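How to sort and store mixed chopsticks
Posted 1/23/20 by Orla Mac Suibhne

Most kitchens end up with odd chopsticks from several sets. Sorting them takes very little time and you only need a table, a cloth and a holder with holes in it.

1. Empty the drawer and the holder onto the cloth. Spread the sticks out so that none are crossed.

2. Check each one for splits, rough patches and dark spots. Throw out any that fail - sanding them is not worth the trouble.

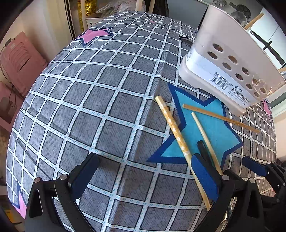
3. Match what is left by length first, then by colour. Hold the two thick ends level and compare the tips. Plain bamboo ones can differ by a few millimetres and still be used together.

4. Wash the pairs in warm soapy water, rinse them, and lay them on a clean towel overnight. Wood that goes away damp will turn mouldy.

5. Put them back with the eating ends up. Do not pack the holder tight.
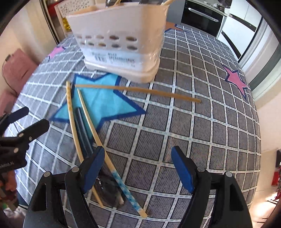

Single chopsticks are worth keeping if they are sound. Long ones are good for stirring batter or turning bacon. Patterned ones are the easiest to pair up again later, so I keep any like the cream one with small white flowers on light blue and wait for its partner to appear. Plastic holders with oval holes along the side can be washed in the same bowl afterwards. Peel off the shop label first, and wipe away any glue with a little cooking oil.

I last did ours in December.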